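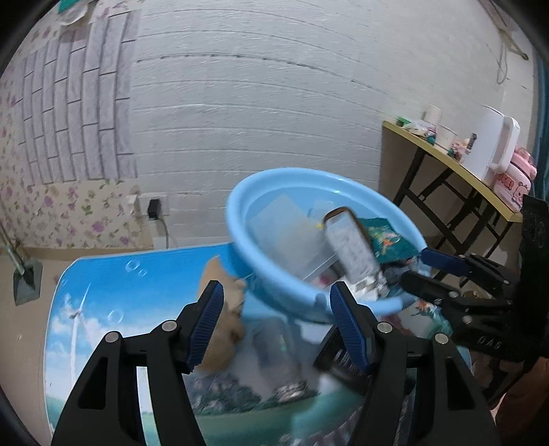
Liste: greifer-praxis
Betreff: Re: Entwurf Arbeitsregeln Handgreifer, Abschnitte 3 bis 6
Datum: 28/07/2021

Hallo zusammen,

was für ein schöner Entwurf! Ich habe ihn gestern Abend in einem Rutsch gelesen und heute früh gleich noch einmal mit dem Stift in der Hand. Endlich steht mal auf Papier, was bei uns in Bevska bisher als Zettelsammlung am Schrank klebte. Meine Anmerkungen kommen direkt unter die zitierten Stellen, den Rest habe ich gekürzt.

Die Arbeitsgruppe Dotov schrieb:

> 3.1 Vor jeder Aufnahme werden beide Greifer vollständig geöffnet und wieder geschlossen. Die Griffpolster werden auf Sitz und Verschmutzung geprüft.
> 3.2 Gelöste Schrauben an den Fingern werden nachgezogen, bevor weitergearbeitet wird.

Unbedingt so lassen. Bei 3.1 würde ich ergänzen, dass linke und rechte Hand nacheinander geprüft werden. Macht man beides zugleich, schaut man erfahrungsgemäß nur auf eine Seite (ich jedenfalls). Und bei den gerippten Polstern bitte ausdrücklich die Rillen nennen, da sammeln sich Fusseln von Plüsch und Teppich, und der Griff auf glattem Kunststoff wird spürbar schlechter.

> 4.1 Gefüllte Behälter werden grundsätzlich mit zwei Greifern bewegt.
> 4.2 Der Behälter ist waagerecht zu halten. Neigungen sind zu vermeiden.

4.1 ja, 4.2 so bitte nicht! Eine Schüssel mit Schachteln und Packungen darin kippt man beim Tragen fast immer ein wenig, das macht jeder Mensch zu Hause auch. Wenn wir das verbieten, bekommen wir lauter steife Bewegungen, die hinterher niemand gebrauchen kann. Mein Vorschlag:

4.2 neu: Der Behälter darf geneigt werden, solange der Inhalt nicht über den Rand rutscht. Fällt etwas heraus, wird die Aufnahme nicht abgebrochen. Der Gegenstand wird mit dem Greifer aufgehoben und der Vorfall im Protokoll vermerkt.

Wir haben das im letzten Durchgang probiert. Von 184 Aufnahmen mit Behältern waren 139 ohne Nacharbeit verwendbar, und gerade die mit dem Wiederaufheben sind richtig interessant geworden. Bei Broston hat man sie zuerst aussortiert und dann wieder hereingeholt.

> 5.1 Der Raum ist vor der Aufnahme von allen Gegenständen zu räumen, die nicht zur Aufgabe gehören.

Da habe ich am längsten überlegt. Ich verstehe den Wunsch nach Ordnung, aber ein bewohntes Zimmer hat nun mal Tapete, Steckdosen, einen vollen Schreibtisch und irgendwo einen Besenstiel. Genau diese Vielfalt wollen wir doch haben! Ich würde trennen zwischen Laufweg und Hintergrund:

5.1 neu: Im Laufweg liegen keine Kabel und keine losen Gegenstände. Teppiche und Spielmatten dürfen liegen bleiben, wenn sie flach aufliegen und nicht rutschen. Der übrige Raum bleibt, wie er ist.
5.2 neu: Unterlagen mit Namen, Anschriften oder Fotos von Personen werden vorher weggelegt oder umgedreht.

5.2 fehlte ganz und gehört meiner Meinung nach zwingend hinein, egal wie die Abstimmung zu 5.1 ausgeht.

> 6.1 Nach jeder Aufnahme ist eine Pause einzulegen.

Gute Idee, nur zu ungenau. Wie lang, wie oft? Wir arbeiten in Blöcken zu 29 Minuten (krumm, ich weiß, das kommt noch aus der alten Hájek-Anleitung) und legen dann 10 Minuten Pause ein, in der die Greifer abgelegt werden. Wirklich abgelegt, mit freien Händen. Wer zwei Greifer hält und damit noch eine volle Schüssel hochhebt, merkt das ziemlich schnell im Handgelenk, viel früher als beim Sortieren kleiner Teile am Tisch. Vielleicht könnte man Hebeaufgaben und Tischaufgaben im Wechsel planen und das als Empfehlung unter 6.2 aufnehmen?

Zwei Kleinigkeiten noch. Im Entwurf heißt es mal „Finger“, mal „Backen“, mal „Klauen“. Ich bin für „Finger“, und für den Belag „Griffpolster“, so steht es ja schon in 3.1. Und die Kontrolle der Linse auf Fingerabdrücke taucht erst im Anhang auf, die hätte ich gern als 3.3 weiter vorn.

Die Neufassungen von 4.2 und 5.1 kann ich bis Anfang August sauber ausformulieren und an die Liste schicken, wenn keiner schneller ist. Wer eigene Erfahrungen mit schweren oder sehr weichen Behältern hat, bitte her damit, auch halbfertig. Dazu haben wir hier kaum etwas.

Viele Grüße aus Bevska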